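Garnov Set-Up Guide – Part 5: The Marker and Cup Task
March 13, 2019
Print this page | E-mail this page
Reading time: 2 minutes

I use this task whenever I want to compare two grasping methods in Garnov, my favorite being Baek. It's a pink cup, a few markers and a taped table, and it tells me plenty!

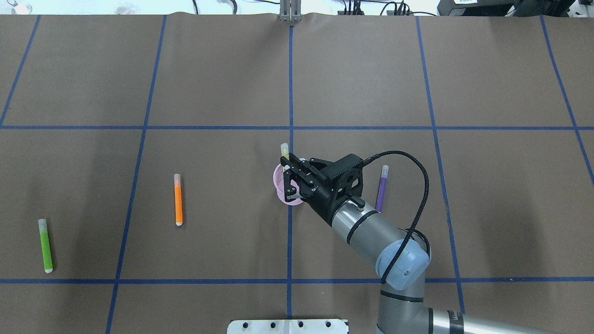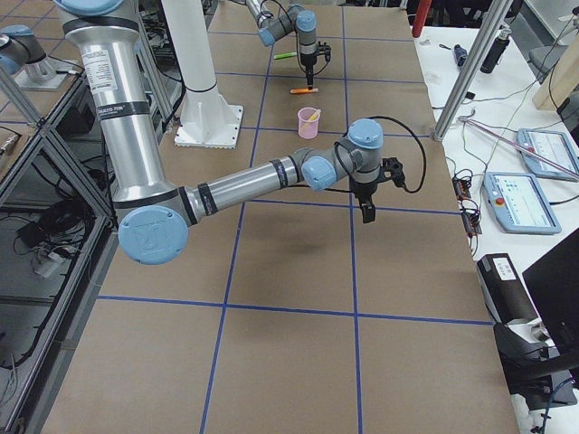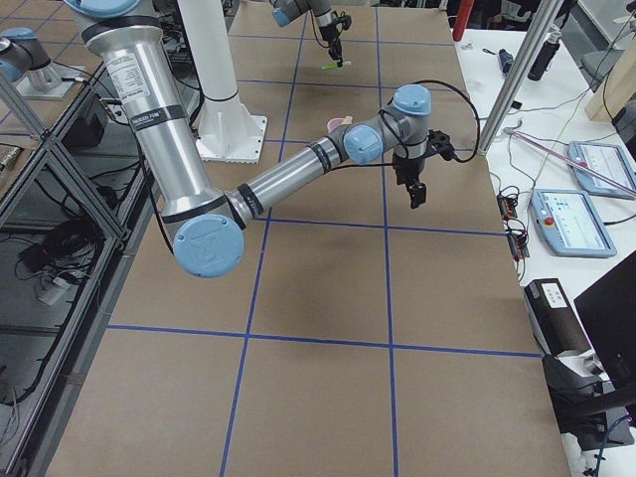 Same table and same blue tape grid in all three.

Do I need to retrain Baek when I change the marker colors?
Leave it alone for the first run. Baek picks its grasp from shape, so I only retrain if the score drops – and with new colors mine hardly moved.

1. Load the Brarkura task file and choose "cup" as the target.
2. Stand the cup inside the grid and lay the markers flat, well apart.
3. Set the gripper speed to 2. I know, it's slow, but try it first.
4. Run one marker by hand from the pendant.
5. Start the full set. Mine was 700 tries, and Baek got 414 of them into the cup (the older Nurnus method did worse, and I'll get to that in the next part).

Note: A marker that lands across the rim counts as a miss.

Caution: Keep your hands off the table while an arm is live. Press the red stop button before you move a marker, even for a second.

Print this page | E-mail this page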